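Hakitz wrist kit and the Prirach method — review after a month on the bench

Quick one because I'm meant to be writing a grant report. Several people asked what we thought of the Hakitz kit and wether the Prirach training recipe does what the paper claims. Short answer: yes mostly, with grumbles. Long answer follows, in the order I remembered things.

What you get

Small wrist camera, two-finger gripper, mounting plate, cable, and a licence for the Prirach code. 2,495 for the lot, which our department paid without much fuss. Arm not included. We put it on the older of our two arms, the one with the slightly tired elbow joint.

Assembly took an afternoon. Instructions are fine up to the cable routing page and then go vague. Leave more slack than they tell you. We didn't, and had to redo it.

What the method is

Prirach learns contact-heavy jobs from demonstrations, but it doesn't treat every moment of a demo the same. Frames near contact get weighted up, the long boring reach through free space gets weighted down. There's also a "second look" step — the arm pauses just short of contact, takes a fresh wrist view and replans the last bit. That's the whole idea really. Simple enough that I was annoyed not to have thought of it.

The paper tests it on pegs and plugs on a nice clean board. We wanted something uglier, so: inside of a desktop computer. Memory slots, processor socket, headers, cables hanging about, shiny metal everywhere.

Collecting demos

Amber Stevens did nearly all of these. 200 demonstrations across the different parts of the job, hand-guided, saved straight to the lab drive. The kit's recording software (it's called Flasard, no idea why) is the best thing in the box. Start, stop, bin the bad ones, done. One button to mark a demo as rubbish. Every lab tool should have this.

Less good: Flasard drops the exposure setting every time you restart it. You open it in the morning, forget, record a dozen washed out demos, swear, start again. I've reported it. They replied politely.

Does it work

For us, on our bench, with our lighting:

Reaching to the right bit of the board — very reliable, no complaints. Plain cloning does this too so no great credit.

Placing a part where it's meant to go — this is where Prirach earns its keep. We ran the same tests with the weighting off and on, and the difference was obvious by lunchtime. With it off the arm drifts in at a lazy angle and pushes on the wrong thing. With it on it comes in much straighter.

Pressing down — good but cautious. It will sometimes stop early and sit there. Turning up the force limit helps, but Benedikt Nägeli (he looks after the hardware and would like it back in one peice) was not keen on me doing that near a socket. Fair.

Cables — poor. Anything that bends confuses it. The paper doesn't claim otherwise so I can't mark it down much.

The second look is worth having on its own. Adds 2 seconds per contact, and if you're doing research rather than running a factory, who cares. When we switched it off we got more near misses on the memory slots, always along the length of the slot, hardly ever across it. Would like to know why. Might be something in the way four parallel slots look so alike from up close.

Things that went wrong

Glare. The big one. Bare metal case parts throw light straight back up at the camera and the policy gets twitchy. We tried a desk lamp with a bit of baking paper over it, much better. A proper diffuser ought to be in the box at this price.

Labels. Any white sticker that catches the light seems to pull the attention map towards it. Covering stickers helps a bit. Training with and without them helps more.

View gets crowded. Once the gripper is down at the processor, its own fingers take up the whole bottom of the picture, and you're relying on what's further up — socket frame, memory slots, the coin cell off to the right — to know where you are. Prirach copes. Our older method didn't.
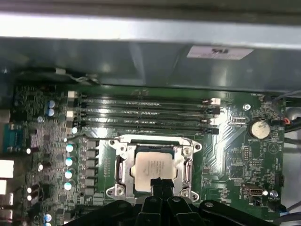

Compared with the Gillies mount

We had a Gillies mount before this. Cheaper, heavier, camera sits further back so you see more of the board and less of the contact. For big loose tasks I'd still use it. For anything where the last few millimetres matter, Hakitz wins easily. The Gillies screws are nicer though, and they don't work loose. Check the Hakitz ones weekly.

Retraining

13 hours for a full run on our machine, so set it going when you leave. Fine-tuning on a new board layout is much quicker, and didn't need many new demos. Different chassis with a different lid shape was harder than I expected, probably the shadows changing.

Would I buy it again

Yes, with someone else's budget. Four out of five. Loses the point for the exposure bug and the missing diffuser. If you only want the method, the Prirach code will run with other wrist cameras, but expect a day or so of fiddling with the calibration file — the units are in centimetres in one place and metres in another. Amber has a fixed version, ask her.

Update, October: new Flasard release is out, exposure setting now sticks. Still no diffuser. Score stays as it is.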